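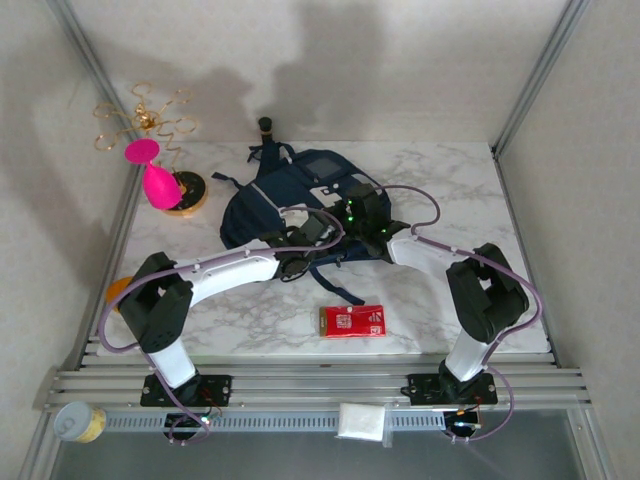 Cabin bag weighed at the gate?

Joonas Suominen
Flying with one backpack in November 2023. The bag is 942 g empty. Do they weigh it at the gate or only at check-in? My limit is 8 kg and I'm slightly over with the laptop in.

Brândușa Văduva
Depends on the airport. I've had mine weighed at the gate twice, both times on full flights. Put the laptop charger and anything heavy in your coat pockets. Check whether your fare lets you add a kilo online beforehand, as it costs more at the desk.

Toma
never been weighed once

Drolon
Wear your boots and pack the light shoes. Mine saved 471 g.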